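Venidari Handheld Gripper Pair
Equipment and Methods / Manipulation / Demonstration Hardware

Product overview

The Venidari Handheld Gripper Pair is a two-handed demonstration tool for laboratories that train manipulation policies from human examples. The operator holds one gripper in each hand and performs the task directly, at a normal working pace, in whatever room the task belongs to. Marker-based tracking recovers the position of each gripper, and the resulting trajectories are converted to arm commands by the Bolus retargeting package supplied with every set.

The product is sold by Flindemach to universities, public research institutes and company laboratories. It is supplied as a complete pair. Single grippers are available only as replacements for registered sets.

What is included

Left and right gripper bodies with fingers fitted
Fiducial marker plates for both sides
Wrist support straps
One set of replacement finger tips
Bolus retargeting package, single-site license
Printed calibration target
Carrying case

Research basis

The design follows the Gumede study, an internal research program that asked whether demonstrations recorded with handheld grippers could replace teleoperated demonstrations for two-handed tabletop tasks. Teleoperation gives data that match the target arm exactly, but it is slow and operators need long training. Handheld recording is faster, although the human arm can reach poses that the robot arm cannot.

The study collected 2,458 handheld demonstrations of food handling, table clearing and container opening. Each one was passed through a reachability filter, which rejects any trajectory that the target arm could not follow within its joint limits. After filtering, 1,870 demonstrations remained and were used for training. A comparison policy was trained on 597 teleoperated demonstrations of the same tasks, collected over the same number of operator hours.

On objects included in training, the two policies performed at a similar level. On objects and rooms left out of training, the policy trained on handheld data completed more trials, and the difference was largest for tasks in which both grippers must act on one object at the same time. The study attributes this result mainly to the variety of rooms in the handheld set. It also reports that handheld data gave weaker results for tasks requiring sustained force, such as pressing a lid closed, and the product is not recommended as the only data source for such work.

Recording two-handed approaches

Two-handed approaches to a single small object are the most demanding case for the reachability filter. The two grippers share a narrow space, and a path that is comfortable for a person may bring the robot's forearms into contact. Operators should bring the grippers in from opposite sides and keep both marker plates turned toward the overhead view until the fingers have closed. A corn cob on a small plate is a suitable practice object: with the kernels pointing away from the operator's body and one gripper on either side, the fingers can reach the plate while the square markers stay clear of each other. 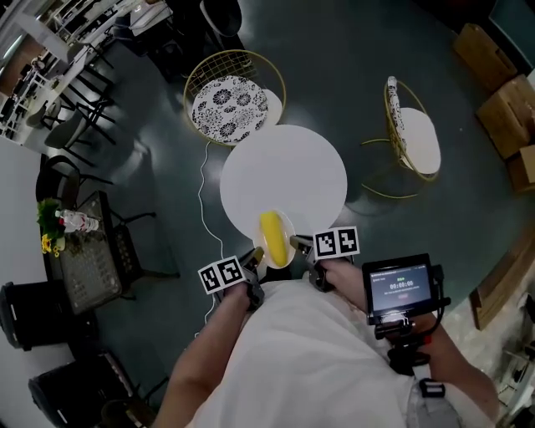 Task placement affects how much of a session survives filtering. The Gumede protocol sets the object close to the operator, so that neither arm has to be fully extended during the grasp. A plate at the near edge of a round white table, with the operator's forearms coming forward on both sides of it, meets this requirement. Chairs and other furniture may remain in the room, and the protocol encourages it, as varied backgrounds were part of the original data set. Sessions should be limited to 300 demonstrations per operator per day.

Limitations

Tracking quality falls when a marker plate is turned away from the view or covered by a sleeve. Force at the finger tips is not measured. The reachability filter must be configured for each arm model, and results obtained with one arm should not be assumed to hold for another.

Ordering and support

Orders are accepted from registered institutions on receipt of a written quotation. Calibration service is offered each November, and sets returned for service should include both grippers and the printed target. The Gumede task protocol and filter settings are provided to license holders on request.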